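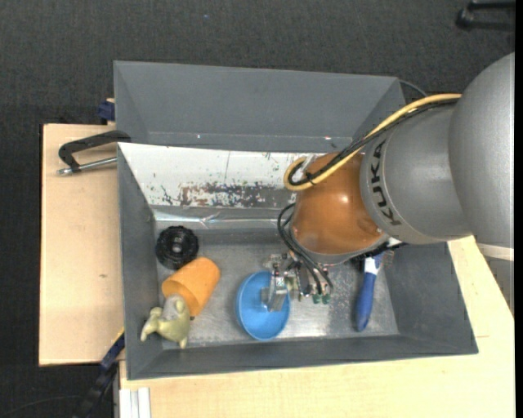 Ticket status: open, waiting for customer
Product: Ravn picking kit (gripper, hose set, software licence)
Site: Prastik, test room in Riltby
Opened by: Hanne Holst

Hanne Holst wrote:

Hello support. We have the Ravn kit on trial and I must write a recommendation to our buying group before the trial is over. Most of it goes well, but one fault comes back and I would like to understand it before I write anything.

The fault is this. When the arm goes down for an object with an open rim, such as a bowl or a cup, the software sometimes reports "grasp confirmed" and starts the lift although the object stays in the bin. The arm then goes to the drop position and opens over nothing. No alarm is given. The next cycle starts as if all was in order.

We use the kit on a KUKA arm over one large grey bin. The objects are mixed household things and toys, because our customers send back mixed goods. I made a series of 60 picks yesterday with the standard settings. In 11 of them the grasp was confirmed wrongly. All 11 were with bowls or cups. The brush and the small toys gave no wrong confirmations, only a few normal misses, which the software reported correctly.

What I have tried already:
- Restarted the controller and the kit software. No change.
- Cleaned the fingers with a dry cloth. No change.
- Made the room light weaker. No change that I can see.
- Did the zero setting of the gripper again, as in chapter 4 of the manual. Better for a short time, then the same.

Kind regards, Hanne

Jitendra Ahuja (Ravn support) wrote:

Hello Hanne, thank you for the clear report. Please send me three things:
1. The software version from the start page.
2. The value of "closing force" and "minimum width" in the gripper profile.
3. Whether the wrong confirmations come when one finger goes inside the bowl, or when both fingers are outside.

Please also look at the hoses where they reach the gripper. If a hose is pulled tight when the wrist turns, the finger can move a little slower on one side.

Hanne Holst wrote:

Version is 2.3. Closing force is 40, minimum width is 0. I did not change these, they were so at delivery.

On your third question: it is with one finger inside. I stood by the bin and watched a new series. With a finger inside the rim, the grasp is often near the edge and the wall slips out when the arm lifts. I also watched the hoses through a full turn of the wrist. They have enough free length and I could not see that they were pulled.

One more thing, maybe not important. The floor of our bin has many scratches and my colleague Preben Damgaard asks if the fingers touch it. I think they do on low objects. Can this disturb the reading?

Jitendra Ahuja wrote:

It can, and Preben's question is a good one. With minimum width at 0 the software accepts any stop of the fingers as a grasp, also when they stop against each other or on the floor. For rims this is the wrong setting. The delivery profile is made for boxes, and I am sorry that this is not written in the manual.

Please do the following, in this order:
1. Save a copy of your present profile.
2. Set minimum width to 2 mm.
3. Set "approach height" 3 mm higher than now.
4. Switch on "check after lift". The arm will stop for a moment above the bin and read the width again.
5. Repeat your series with the same objects.

Leave the closing force as it is for now.

Hanne Holst wrote:

Done, all five steps. Same objects, 60 picks again. Wrong confirmations: one. The orange cup, lying on its side. The other bad grasps were found by the check after lift and the arm tried again by itself, as it should.

The price for this is time. The stop above the bin makes each cycle longer, and Preben is not happy - he calculated our numbers with the cycle time from your brochure. Is it possible to use the check only for some objects?

Jitendra Ahuja wrote:

Not in 2.3. In the next version you can switch it on for each object class. I have asked Funmilayo Abubakar in our Dreltbridge office to give your site the test version, and she will write to you directly. It is free of charge during the trial.

For the cup on its side, please send me the log file of that pick. I suspect the fingers closed on the thick part of the base and then lost it later in the move.

Hanne Holst wrote:

Log file is attached. I will wait for the mail from Funmilayo before I change more.

For my report I will write that the kit is good for mixed goods but that the delivery profile must be changed before use with open objects. I hope this is fair. Please keep the ticket open until we have tested the new version.

Last update: 11/23/18
2 people found this helpful
8 comments
Share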